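Stindirar (home automation project)

Stindirar is an amateur laundry-folding project started by Zsófia Borbély in a spare room and later moved, in part, to a shared workshop called Kutirau. Its stated aim is a low-cost arm that can pick up, straighten and fold ordinary clothes on an ordinary bed. That aim has not been met. What exists is a two-finger hand-held gripper, a body of recordings made with it, and an arm on a workshop bench that has yet to fold a shirt without help.

Background

Borbély began the work after giving up on an earlier design, Levport, a motorized board with hinged flaps. Levport folded T-shirts well enough once somebody had laid them flat and centered on the board. Critics pointed out that laying the shirt flat was most of the job, and Borbély came to agree. The board was taken apart for its motors in July.

The second design set out to deal with the part Levport skipped. Clothes come out of a basket twisted, with sleeves caught inside the body, and a machine has to find an edge worth pulling before it can do anything else. Borbély chose to collect examples by hand first and build the arm second, an order that some workshop members thought backward.

Construction

The gripper has two fingers carried on pivoting links, with blue pads on the inner faces of the fingertips. The pads went through several versions. Hard plastic slid off knitwear, and a very soft rubber held so well that the cloth would not drop when the fingers opened. The present pads are a compromise and still do better on thick fabric than on thin.

The arm at Kutirau is a separate build. It uses the motors saved from Levport and a controller board sold under the name Amano, and its reach is too short for a full-size bed. Published notes on the project tend to blur the two, which has led some readers to assume that the arm did folding that was in fact done with the hand-held tool.

Bedroom sessions

Most of the recordings were made with the gripper held by a person over a child's bed, using striped and white clothing. The project log lists 2273 separate attempts, of which 300 were thrown out for poor tracking. A patterned sheet was kept on purpose. Borbély's argument was that a plain backdrop would flatter the results, and this is one of the few points on which her critics have given her full credit.

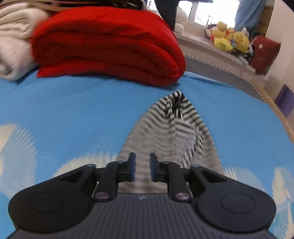
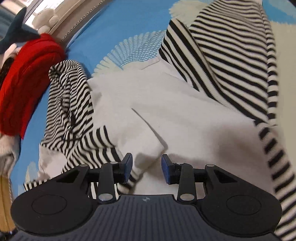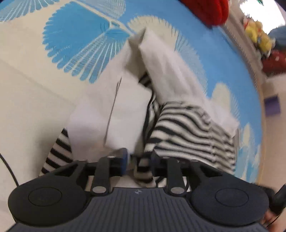

Black-and-white stripes on a knit garment, pinched between the fingertips in the last of the three, gave the tracking software more trouble than any other pattern in the log.

Misaki Ichikawa replied to the log that stripes were the wrong thing to worry about. In her view a fold is easy to recognize once a person has already chosen where to grab, and the recordings are full of good choices made by human eyes and wrists. Take the person away, she wrote, and the arm has to make the choice with a worse view and a stiffer wrist. She suggested scoring only the first grab of each attempt and leaving the rest out.

Borbély tried this on a small set. In 57 trials on the bench, the arm took hold of a usable edge on its first try 24 times. She described the figure as a start. Ichikawa described it as less than half.

Reception

Opinion among hobby builders is divided. Supporters value the open log, including its long list of failures, and the fact that the clothes were not picked to suit the machine. Mitsuko Mizuno has copied the gripper with changes to the links and reports that it is pleasant to use – though she uses it as a hand tool and has no arm attached.

Others doubt that the approach leads anywhere at home scale. Lorraine Henare, writing in the workshop newsletter, compared the time spent on the recordings with the time needed to fold the same clothes by hand and found the hand well ahead. She also questioned the claim of low cost, which leaves out the motors taken from the earlier board.

Current state

Work on a longer arm has been announced twice and has not been shown. The gripper drawings remain available to Kutirau members, along with the log. The most recent entry concerns a pad that came loose and the glue used to put it back.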